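## 3. Collection of Demonstrations in Simulation

### 3.1 Environments

All demonstrations used to train the navigation policy were gathered in Norken, the indoor simulator maintained by our group at the Skestthorpe laboratory. Norken generates single rooms and short sequences of connected rooms from a library of floor plans, with wall finish, floor material and furnishings sampled independently for each layout. For the present study we generated 300 layouts and withheld 20 of them for evaluation. No layout in the evaluation set shares a floor plan with the training set, although individual materials and furnishings may recur.

Rendering quality was kept deliberately modest. Earlier trials with high-resolution output slowed the operator's display to the point where steering became jerky, and the resulting trajectories contained corrections that had more to do with lag than with the layout of the room. The lower setting leaves some jagged edges along the boundary between floor and wall. We judged this acceptable, and the same setting was used at training and test time.

### 3.2 Operator procedure

Operators drove the simulated base from a first-person view with a standard two-stick controller. Each episode began from a randomly sampled position and heading. The operator received a short written instruction, such as "go to the white stand" or "stop beside the window", and ended the episode with a button press once satisfied with the final position. Operators did not see a map, a top-down view or the distance remaining.

Every operator completed 2 practice sessions before contributing to the data set, and practice episodes were discarded. Instructions were drawn so that the target was frequently out of view at the start. In those cases the operator was asked to search at a natural pace and to avoid spinning in place, a behaviour which an early version of the policy had learned all too readily.

Frames, stick positions and base velocity were written to the Cendex log format at a fixed rate. Collisions were flagged automatically. An episode containing a collision was retained if the operator recovered and reached the target, and the flag was preserved as a label for later filtering.

### 3.3 Composition of the data set

After screening, 1,391 episodes remained. Screening removed episodes that ended far from the named target, as well as those in which the controller had disconnected. Sparsely furnished rooms were retained in full — they offer few landmarks, and the policy must rely on the meeting of walls and floor to judge its distance from a slender target. Figure 1 gives one such view.

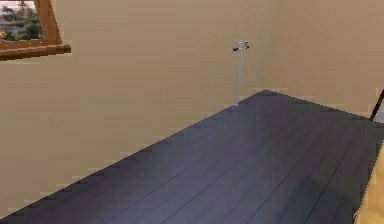
### 3.4 Annotation

Each retained episode was assigned a target category and a visibility label for its opening frame. Labels were produced with the Kashindye annotation tool and checked by a second annotator, who worked without access to the first set. Disagreements arose mostly over targets at the margin of the view, where only a narrow part of the object could be seen. Such targets were labelled as partly visible whenever both annotators could name the object from the opening frame alone; otherwise they were labelled as not visible.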